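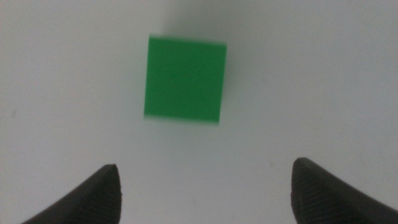
14/03/2019

Block pick-up on the Ader arm, new fingers. Same plan as before: one green block on the white surface, put down by hand at a slightly different angle each time, arm goes over it, closes, lifts, drops it in the tray.

100 tries, 95 good. The misses were all on the block sitting more than a few degrees off square. One finger lands first and pushes it, and the other closes on a corner. Opening is wide enough, so it's the wrist angle. The Cludex software picks the angle once at the start and doesn't look again on the way down. Want to try a second look at half height.

Shadow side still bothers me. Edge finding is worse there than on the bright side - moved the lamp twice, not much change.

Wattimena asked again when this turns into clearing a table. Wrote back that it doesn't yet. A block is stiff, one color, and alone. A sock is none of those. We tried 20 dish towels in September and got them off the table fine, but folding went nowhere, and a person had to restart it after nearly every one. For sorting hard parts into bins at the shop I'd say yes, slowly, if somebody stays close. For laundry, no.

Ribbed pads grip better than the smooth set. They pick up dust, so wipe them between runs. Clallico rates them for 1,000 closes and I'd like to know what they look like after that.

To do:
second look at half height
diffuser for the lamp
two blocks touching
order spare pads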